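Tray Waste in the Wulton Hall Dining Room
Harvey Doucette and Leonie Reisinger

Results

We weighed leftover food at the tray return during lunch for most of June. In the first half, diners used trays. In the second half, the trays were put away and people carried plates.

With trays, the average was 53 grams of waste per person. Without trays it was 40 grams. We collected 254 survey cards, and the most common complaint was having to go back for a drink.

We did not weigh liquids. Soup days were left out of both averages. 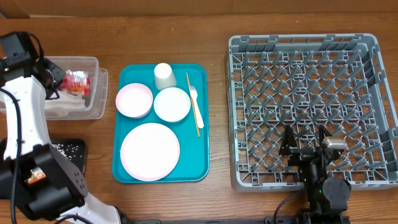 Department of Food and Nutrition, Student Projects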